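Thaler 363 Countertop Dishwasher
Section 4: First Fill and Test Run
Revised 8/22/18

Read this section once before you open any valves. Reading it afterward is also popular, but it takes more towels.
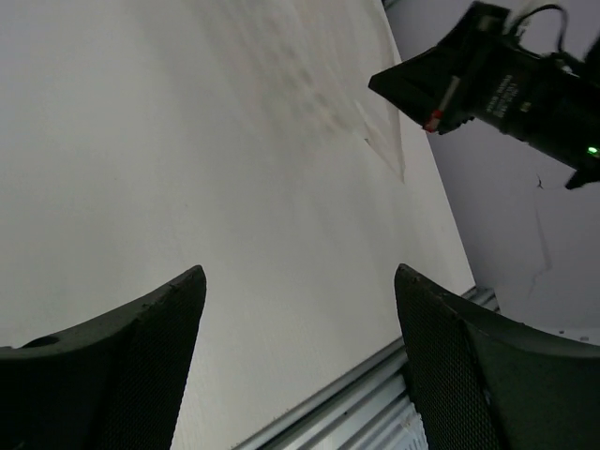

One owner wrote in to ask why the first cycle has to run without dishes, seeing that she had bought the machine to wash dishes. Fair question. The first cycle rinses out factory dust and lets you find the loose fitting while the plates are still safe in the cupboard.

1. Set the machine on a level counter, 14 inches or more from the stove.
2. Screw the inlet hose to the faucet adapter by hand. Stop when it is snug. Stronger people than you have cracked this adapter.
3. Hang the drain hose over the sink and clip it down.
4. Open the cold tap slowly and look for drips at both ends of the hose.
5. Choose Quick and press Start. The cycle takes around 40 minutes, most of them dull.

Note: The machine hums for a while before it fills. Pressing Start again makes it begin over, humming.

Caution: Do not use hand dish soap. The foam will leave by the door and keep going.

If the display shows E2, the tap is closed. Open it, then press Start. For other codes, see Section 9. Replacement adapters are part 902.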